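Die Spüle als Arbeitsplatz

Wie eine Küchenplanerin den Abwasch neu geordnet hat

Wer in der Wohnanlage Ledari eine der Gemeinschaftsküchen betritt, bemerkt zunächst die Arbeitsplatte. Sie ist weiß, schlicht und über weite Strecken leer. Die Planerin Elisa Morelli vom Büro Sellano hat diesen Zustand zur Vorgabe gemacht. Geschirr, das nach dem Spülen tagelang neben dem Becken steht, betrachtet sie als Folge eines Grundrisses, der den Weg vom Wasser in den Schrank unnötig verlängert.

Seit April sind 20 Küchen der Anlage nach ihrem Konzept eingerichtet. Der Geschirrständer steht nicht mehr auf der Fläche, er ist in eine eigene Vertiefung neben dem Spülbecken versenkt. Teller werden senkrecht eingestellt und trocknen unterhalb der Kante der Arbeitsplatte. Für die weitere Aufbewahrung sind Auszüge vorgesehen, die sich von oben einsehen und befüllen lassen.

»Ein Teller soll höchstens zweimal in die Hand genommen werden«, erläutert Morelli. »Einmal beim Abstellen, einmal beim Einräumen.« Das klassische Abtropfbrett führe erfahrungsgemäß dazu, dass Geschirr mehrfach umgeschichtet werde, bevor es seinen Platz finde.

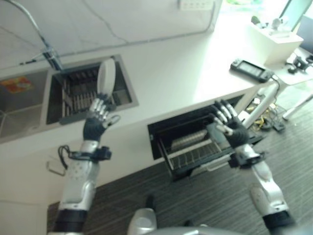
Ein Teller über dem versenkten Geschirrständer, davor der geöffnete Auszug.

Die Ausführung lag bei der Schreinerei Flitmont. Deren Werkstattleiter Kamrul Dewan berichtet von längeren Abstimmungen über die Einbautiefe. Eine zu flache Vertiefung hätte den Zweck verfehlt, eine zu tiefe den Stauraum im Unterschrank aufgezehrt. Erprobt wurden 4 Varianten, von denen 2 in die engere Wahl kamen. Den Ausschlag gab schließlich die Reinigung: Der Ständer muss sich mit einem Griff herausheben lassen, damit der Boden der Vertiefung ausgewischt werden kann.

Die Mehrkosten gegenüber der ursprünglichen Planung beziffert die Verwaltung auf 378 Euro je Küche. Harriet Delacroix, die das Vorhaben seitens der Wohnanlage begleitet, hält den Betrag für vertretbar. In den Rückmeldungen der Bewohnerschaft werde vor allem die gewonnene Fläche zum Vorbereiten der Mahlzeiten gelobt. Kritik gebe es ebenfalls — für große Töpfe und Backbleche ist der Ständer nicht gedacht, sie müssen weiterhin von Hand abgetrocknet werden.

Auch die Ordnung in den Auszügen wurde überarbeitet. Flache Teller liegen nun vorn, seltener benötigte Schüsseln dahinter, Besteck hat ein eigenes Fach. Ein Aushang mit dem Belegungsplan hängt in jeder Küche. Nach Auskunft von Delacroix wird er dort eingehalten, wo er zusammen mit den Bewohnern erstellt wurde, und andernorts nur teilweise.

Für den zweiten Bauabschnitt prüft das Büro Sellano derzeit eine breitere Ausführung der Vertiefung. Dewan hat hierfür ein Muster angefertigt, das in der Werkstatt besichtigt werden kann.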